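Hallesgate Toy Library News: July

The summer return period is open. Anything borrowed before the school break is due back by the end of the month, and late items are two dollars each. The desk closes at 6.
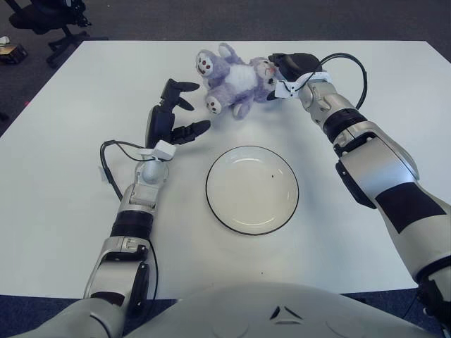

Loans so far this year

Members have taken home 2,712 items since January. Board games went out most, with puzzles next. The Moschos building sets have a waiting list of 13 families, so please return those early if you can. 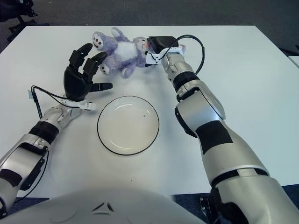 Cleaning before return

Wipe hard toys with soapy water and let them dry. Plush toys can go in a cold wash inside a pillowcase. Skip the dryer. Check seams and tell the desk about any holes.
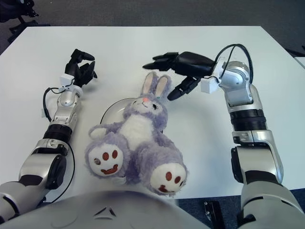 Lavender plush bunny with pink-lined ears.

Donations are welcome through August. We can take games with all their pieces and soft toys with the tags still on. We can't take car seats or bikes. 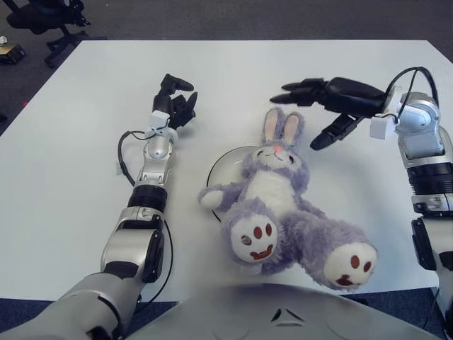

Large donations should go to the side door on Gunoson Street. Call first so the door can be unlocked.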